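Sun 11 June

I had been promising myself a trip out to Prokstead for the better part of a year, and when the open day invitation finally came round I said yes before I'd even looked at how to get there (two trains and a bus that goes the long way past the reservoir, in case you're planning the same). Pasaribu has its software office on the upper floors of an old printing works, and they had thrown nearly all of it open, coffee included, very good coffee too.

I'd gone mostly for the perception talks. Their group writes the code that lets a household robot look at laundry and decide what it's looking at, and if you have ever tried to get a segmentation model to tell one crumpled shirt from the next, you'll know why I was happy to stand in a hot room for it. They showed us Climero, their labeling and replay tool, and let us drive it ourselves for as long as we liked. You scrub through a clip, mark where each hand makes and loses contact, and the tool suggests the next boundary for you. It was wrong fairly often in the clips I tried, but so cheerful and quick about being corrected that I didn't mind a bit! 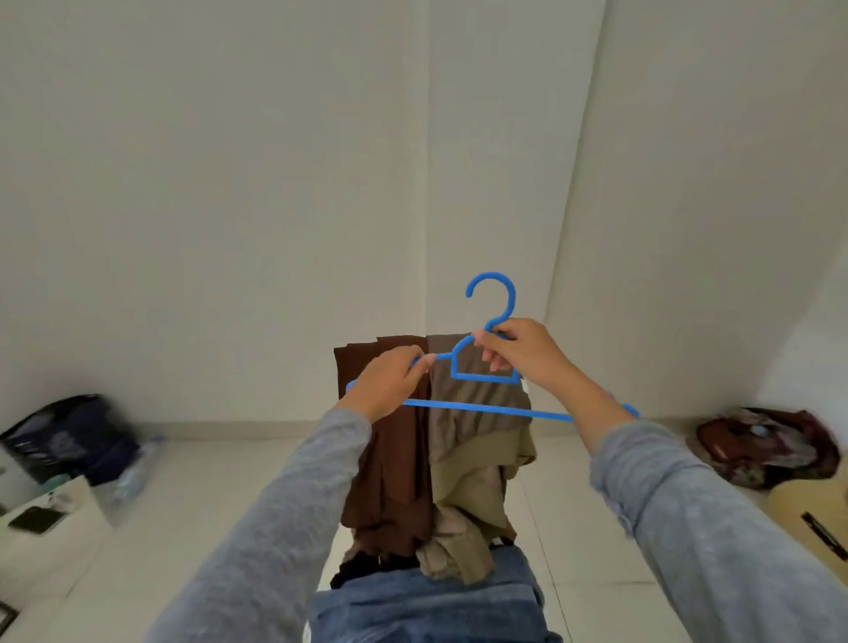 Contact labels were what I spent most of the afternoon on, and I could happily have stayed longer. The team has 3,000 clips in the training set so far, all first person, and they want every grasp tagged by hand and by part of the object. A clothes hanger is a lovely awkward case. With the left hand pinching the thin shoulder bar and the right wrapped around the neck just under the hook, you have two grasps on one rigid thing, and the planner has to know that moving either hand moves both. Then there's the heap underneath, where a brown garment lies against a taupe one and a strip of black peeks out from under the brown. Is the black a third garment, or part of the first? I said third, the woman beside me said lining, and Climero let us each save our answer and flagged the disagreement for review, a small feature I'd dearly love to have at home.

After that came the planning demo, which ran in simulation only. The planner keeps 6 candidate grasps alive at once and drops them as the view improves, and they let us watch the scores change on a side screen. I asked about speed on a modest computer and got a frank "not great yet," with a new release hoped for in July.

I missed the tooling session, having lost track of time over the labels, and caught the slow bus back with a bag full of leaflets and a very stale bun.

Recent posts
Two days at the Ukside automation fair
Replaying old logs without losing your mind
My 3 favorite small simulators
Notes on calibrating a wrist camera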